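Notes from the teaching bench

Ornia newsletter, January 12, 2023

Those of you who stopped reading after the last issue's piece on cable trays missed the announcement that we had started teaching by hand. The short version is that Lina Atallah got tired of writing waypoints and went off to find a pair of hand-held grippers. The longer version takes up the rest of this item, for which I apologise to the people waiting for the parking news.

The idea is simple enough to explain to a visiting director, and we have done so, twice. You pick up the gripper, you do the job with it, and the camera on it records what the fingers saw and where they went. Later the arm is shown all of this and is expected to draw its own conclusions. The arm stays in its bay the whole time. It has the best working conditions of anyone on the project.

We had 37 demonstrations by the end of the first afternoon, of which Aksel Laxdal threw out a good many for what he calls manners. Manners covers grabbing too fast, hesitating over nothing, and putting a thing down and then giving it a little pat. The pat is the worst. Everyone does it, nobody believes they do it, and a policy trained on enough of them will pat things with great conviction. Lina has watched one do so to a shelf.

Working through the grippers also does something odd to a grown person's confidence. You have known how to hold things since before you could talk, and suddenly you are coming at a perfectly ordinary object from underneath, elbows out, like someone trying to get a cat off a wardrobe. It passes after a day or so. What replaces it is a very particular kind of smugness, and we are keeping an eye on that as well.

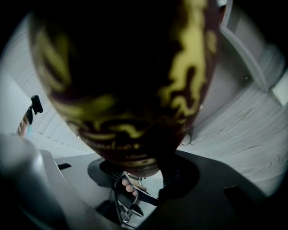 The other thing we have learnt is that bare hands creep back in. The tool is awkward, something starts to slip, and before you have thought about it your own fingers are there helping. As far as the job goes, this is sensible. As far as the arm goes, it is cheating, as the arm has no spare fingers to send. Aksel's rule is that a hand may steady the kit between takes but not during one, and that if you are unsure which of the two you are in, you are in a take.

Remote control has not gone away, by the way. Drarell still have their rig in the room next door and still prefer it, on the grounds that the operator is driving the real arm and can't ask it to do anything it isn't able to do. This is a fair point and they make it often. Our answer is that a morning on the remote rig leaves you with a stiff neck and not very much data. Their answer is that theirs is better data. We expect to be having this conversation in May.

For anyone keeping score, the store now holds 428 takes that have been through Aksel and come out the other side. Grurnus have asked for a copy once the labels are done. The labels are being done by me, which tells you something about the likely delivery date. I have so far used "near", "nearly" and "nearish" as three separate categories and have been asked to stop.

If you would like a turn, the sign-up sheet is on the door at Ketilsson, second floor. Allow an hour, wear sleeves that stay where you put them, and please read the page on resetting the clock between the two grippers before you start. Lina wrote it, it is short, and she can tell from the files who has skipped it.

Parking news is on the next page.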